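Kirkamer Vegetable Box: Frequently Asked Questions

We collected here the questions which our customers send most often. If your question is not on the page, please write to us with the form in the menu Contact. We answer on working days, usually before 5 p.m.

What is Kirkamer?

Kirkamer is a small farm and a packing house. The farm exists from 1905, and the vegetable box we started much later, when the shops in our area stopped buying from small growers. Today we grow the bigger part of the vegetables ourselves. The fruit and the potatoes come from the Štěpánek farm, our neighbors on the other side of the hill.

Which sizes of box do you have?

We have 2 sizes. The small box is enough for one or two persons who cook most evenings. The big box is for a family. The content is the same kind of vegetables, only the quantity is different. If you are not sure, begin with the small one. You can change the size at any time in your account.

How much does it cost?

The small box costs 168 for one delivery and the prices of all the other products are in the price list. Delivery is included inside our delivery area. There is no entry fee and we do not ask for a deposit for the crate, but please return it.

Can I choose what will be in the box?

Partly. Every week we publish the list of vegetables, and you can mark up to three which you do not want. We will replace them with something else from the same list. We can't prepare a fully individual box for each customer, for this we are too few people at the packing table.

When do you deliver?

We deliver on Wednesday, between 2 p.m. and 8 p.m. In the morning of that day you receive a text message with a more exact time. The changes for the current week must be made until Monday noon, after this the list goes to the field and we cannot take it back.

I will not be home. Is it a problem?

No. Write in your account where the driver can leave the box, for example behind the gate or with a neighbor. Please choose a place in the shade. In summer, lettuce suffers very quickly, also in one hour.

If you live in an apartment house, you can use a pickup point. The list of them is in the menu Delivery. Pickup points are served by the company Collico and the box waits there until the next evening. After that the vegetables are given away and we are not able to return the money.

Are your vegetables organic?

The fields of Kirkamer are certified. The Štěpánek farm is now in the conversion period, so the potatoes and the fruit are marked separately on the list. We don't want to mix these two things.

Why are the vegetables not washed?

Carrots, beets and potatoes keep much longer with a little soil on them. Wash only what you will cook the same day. Leaf vegetables we rinse one time in cold water, but please wash them again at home.

How should I store the vegetables?

Many customers put everything in the refrigerator, and for some vegetables this is a pity. Potatoes and onions want a dark and dry place, and not together. Tomatoes lose their taste in the cold. Carrots should be without the green tops, in a closed bag in the lower drawer.

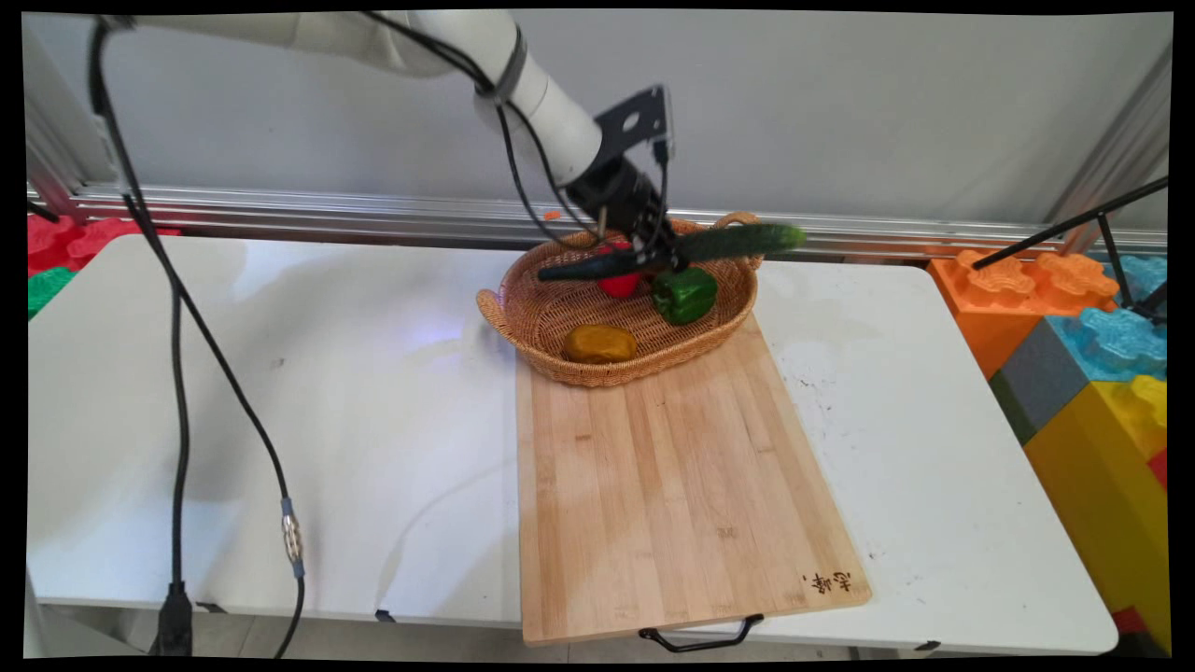 Cucumbers and peppers are somewhere in the middle. They don't like to be very cold, so if you will eat them in two or three days, keep them in the kitchen, away from the stove. For a longer time use the warmest shelf of the refrigerator, normally the upper one. Do not keep cucumbers next to apples or ripe tomatoes, they become yellow and soft.

Something in my box was damaged. What should I do?

Please write to us until the next evening and add a photo. We will put the value of the item on your account, or add the same vegetable to your next box. A crooked shape or a small scar on the skin we don't count as damage.

Can I make a pause?

Yes, as often as you need. Open your account, choose Pause and mark the weeks. You don't pay for a paused week.

Do you sell also other products?

From September we offer pickles and fruit spreads of the brand Gudness, made in our region. You can add them to any box. They are also sold without a box, but only at the farm gate.

Where do I return the crate?

Give it to the driver with the next delivery, or leave it at the same place where you receive the box. Folded, please, and without the paper.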